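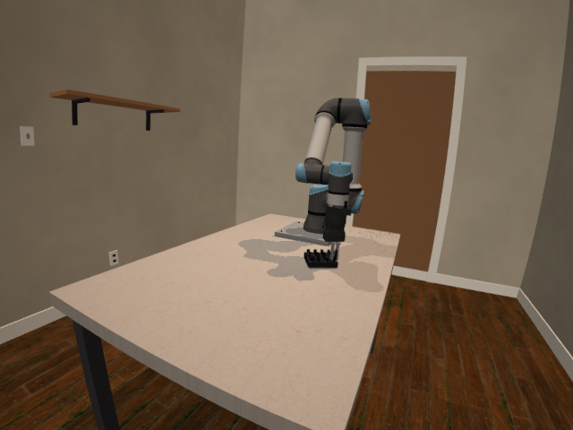

Reminder emails going out twice, and at night

5/20/24
By the Niluvard help desk

Status: closed, reopened, closed

Reported fault: members of the Niluvard tool library get their "your item is due back" email twice. The first copy arrives at teatime, as intended. The second arrives in the small hours, when very few people are in a position to return a hedge trimmer.

System: Arkik bookings, hosted with Warkent. Mailing list of 800 members. Only the Prasertsri Road branch seems to be affected, although Prasertsri Road is also the only branch that writes in.

What we tried first

Asked the member who complained to check for a mail rule that copies messages. There was a mail rule. It moved everything from us into a folder called "Later". It didn't copy anything, and we have decided not to take it personally.

Sent a test reminder to the desk's own address. One email at teatime, nothing overnight. Marked the ticket as "cannot reproduce" and closed it.

Reopened next morning. More than 300 members had been reminded overnight, including one who has never borrowed anything and wanted to know what he was supposed to bring back.

Looked at the outgoing mail log in Arkik. It showed one send per member. Looked at the outgoing mail log at Warkent. It showed two. Each system's help page suggests contacting the other.

Turned reminders off in Arkik completely, saved, logged out, logged back in and checked the box was still unticked. It was. The night reminders went out anyway, all on their own, which was the first useful thing to happen on this ticket. Whatever was sending the second copy was plainly not taking orders from the settings page. 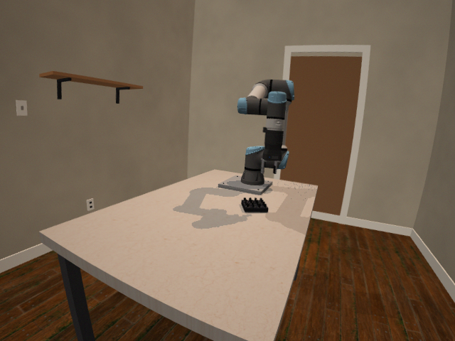

Credit: Niluvard

Contacted Warkent and asked for a list of scheduled jobs on our account. They sent a link to an article on how to create a scheduled job. Asked again. They sent the list, and a satisfaction survey.

There were six jobs. Five of them we recognised: the backup, the teatime reminders, the membership renewals, the opening hours update and the one that empties the bin. The other was called "reminders_new_TEMP". It was created last July, when the old reminders stopped working for an afternoon and somebody on this desk set up a stopgap. The handover notes for that day read, in full, "sorted".

The stopgap had been harmless until now. It pointed at an old copy of the bookings list, and that copy was empty, so every night it woke up, found nobody to pester and went back to sleep.
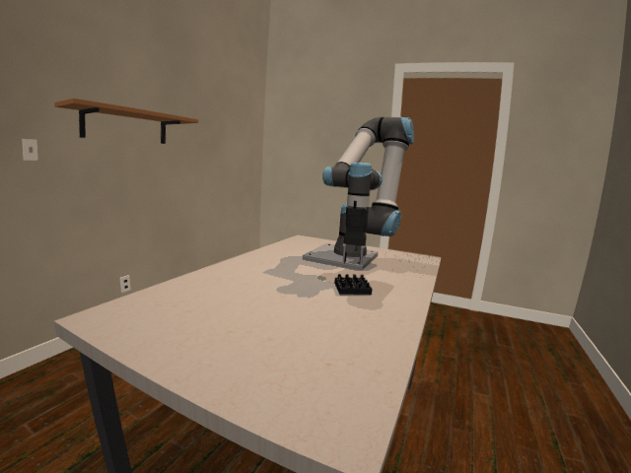
Then we moved Prasertsri Road on to the new bookings list, and the move tidied up the old list by pointing it at the new one. The stopgap woke up as usual and found it had work to do. That also explains the test address: it's on the desk's staff list, which wasn't moved.

The fix

1. In the Warkent control panel, open Scheduled Jobs and pause "reminders_new_TEMP". Don't delete it yet.
2. Turn reminders back on in Arkik. We forgot this step, and for one glorious evening no one was asked to return anything.
3. Wait a night. Check the Warkent log against the Arkik log. They should agree.
4. Delete the paused job. The panel will ask if you are sure. We were.
5. Write down what you did using more than one word.

The logs have agreed every morning since. We've sent an apology to the branch — once, in daylight. 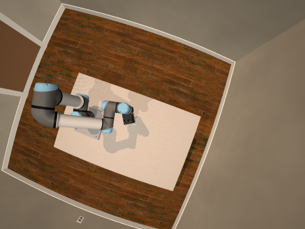

Still open, sort of

The job name box in Warkent accepts anything, so a temporary job looks the same as a permanent one. We now put the month at the front of the name. It's not clever, but it would have caught this one.

Members who replied to the night emails will have got our out-of-office message. It still mentions the Christmas closing dates. Separate ticket.

Last updated: after the second closing

Comments

hedgecutter: I brought mine back because of the second email. Do I get it back out again?

Niluvard help desk: If it's still on the shelf, yes. You'll get a reminder.

pasty_and_peas: Had the same thing on Arkik with renewals. Ours was called "test2 DO NOT USE". It was in use.

guest: Can you add a step on where Scheduled Jobs is? Mine is under Account, then More, then More again.

Niluvard help desk: Same here. It moved a while ago. Will add.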